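4. The Dish Rack Task

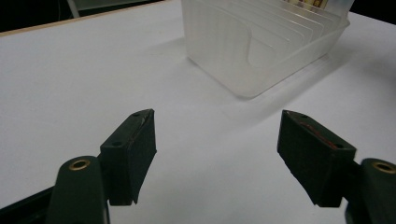

Pavcombe, Tuesday, June 6, 2023

Figure 1. Hand-held gripper, open, with the dish rack toward the back of the table.

OK, so this is the section where I get to talk about the dish rack, and I've been looking forward to it since we started writing! Sections 2 and 3 cover the club and the parts list. What follows is how we collected the demonstrations and what I learned from them (a lot of it the slow way).

The tool in Figure 1 is our second build of the Wavamik, the green one. You hold it in your hand, you look at what you're doing, and the camera on it records what the fingers do. The first build had shorter pads and we kept missing the rims of things, so Heledd Gwilliam redrew the pads over a weekend and we printed the new set on the club machine. They come out a bit ragged along the lower edge. I wanted to sand them and got outvoted, and by the time I'd brought sandpaper in anyway we already had a pile of recordings and didn't want to change the look of the fingers halfway through.

The rack itself is translucent frosted plastic with thin parallel dividers, and I picked it because it's annoying. On a white table it nearly melts into the background, and my thinking was that if our policy could find the slots on this one, a colored rack would feel like a vacation. Heledd thought we should do the easy one first. We argued about it for most of a club meeting (sorry, everybody else) and went with the hard one.

Every demonstration begins the same way: fingers open, nothing between them, rack in view. From there the person goes to an item, closes on it, and either puts it between two dividers or takes it out. We recorded 178 demonstrations between February and the end of the spring term, all of them by two people, Heledd and me. I'd have loved more hands in the data, and that's the first thing I'd change. We hold the gripper very differently! Heledd comes in low and flat, and I tend to swoop down from above like I'm feeding ducks.

Training was on the Osex computer in the back of the lab, using the Hsu code from last year's project with the image size turned down so it would fit. Before training we threw out every recording where the rack left the view for more than 2 seconds, which hurt, as a lot of the swoopy ones were mine.

The trained policy placed the item in a slot in 68 percent of our test runs. I was thrilled with that number and our advisor was politely pleased. Most of the misses looked alike to me: the fingers lined up with the front wall of the rack and pushed when they should have gone up and over. I think the shadows have a lot to do with it. The rack throws a soft gray one, and the fingers throw darker ones close by, and when I moved the lamp the misses moved too. We didn't test that properly, so please take it as a hunch.

We also tried turning the rack so its dividers ran at different angles to the table edge. Steep angles were fine. When the slots were close to side-on to the gripper, things got messy, and the numbers for those runs are split out by angle in Section 5.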